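Cetuvine Room

The Cetuvine Room is a supper club and live music venue in the town of Escobedo. It presents jazz, blues and cabaret on four evenings a week in a dining room with a small stage, and is best known for its winter series, the Cetuvine January Sessions. The venue is run by Mideck, a local hospitality firm that also owns the hotel next door.

History

The building went up as a seed merchant's warehouse and was later used as a furniture showroom. Mideck bought it together with the hotel and at first kept it as an overflow breakfast room. Music began there in the hotel's quiet season, when a pianist was hired to play through dinner. The evenings drew people from the town as well as hotel guests, and the firm applied for a full entertainment licence the following year.

The room took its present name from a sweet wine that had been on the hotel's list for many years. It opened under that name on 29th October with a quintet led by the singer and pianist Yaqin Fu, who became the venue's first music director. Fu booked the acts, led the house trio and wrote most of its early arrangements. She gave up the bookings after six seasons but continued to appear several times a year.

A flood in the cellar closed the venue for one winter. The kitchen store and the piano workshop were both lost, although the piano itself was on the ground floor and was not damaged. When the room reopened the stage had been moved from the north wall to the east end, which allowed two more rows of tables and gave the performers their own way in from the yard.

Building and layout

The main room is long and low, with iron columns left over from the warehouse. It seats 187 at tables, and a further 40 people can be served at the bar, where the view of the stage is partly blocked by the second column. The stage is large enough for a seven-piece band. Bigger groups have performed there with the brass section placed on the floor in front.

The acoustics are dry. Heavy curtains were hung along the street side after complaints from neighbours about noise, and they have stayed in place. The sound desk stands at the back beside the cloakroom. Prollo, a recording company with offices in the town, has a fixed line from the desk and has issued two live albums made at the venue.

Programme

A normal evening consists of two sets with a break for the main course. The house trio of piano, bass and drums plays on the first evening of each week, usually with a guest singer. The other evenings are given to visiting bands, with one kept for blues. Late sets, for which no food order is needed, were introduced after the reopening and start when the dining tables have been cleared.

The January Sessions last for nine nights. They started as a way of filling the room after the holidays and now account for a large share of the year's ticket sales. One recent series sold 3,284 tickets, including those for the late sets. The programme normally has one night for school and college bands, one for solo piano and a closing night on which the musicians are chosen from those who have played earlier in the series.

Admission

Dining guests pay a cover charge, which is added to the bill and passed to the performers in full. There is also a minimum spend on food and drink for each person at a table. Guests at the bar pay the cover charge only. Children are admitted to the first set if they are with an adult.

Tables are held for 20 minutes after the start of the first set. Parties of more than eight are asked to choose from a set menu, and the tables nearest the stage are not let to groups of that size.

Recordings

Supper at the Cetuvine, by the Yaqin Fu Quintet, was recorded over two nights and released by Prollo. It has 11 tracks, four of them by Fu. A second album, Late Set, collects performances by several bands from the January Sessions and was issued on vinyl only.

Prollo also holds an archive of desk recordings from the venue. It contains 61 complete evenings, most of them unreleased. They can be heard by appointment at the company's offices, but copies are not supplied.

See also

Supper club
Cabaret
Cover charge
House band

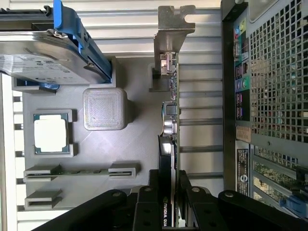
A 2.5-inch hard drive in a blue plastic carrier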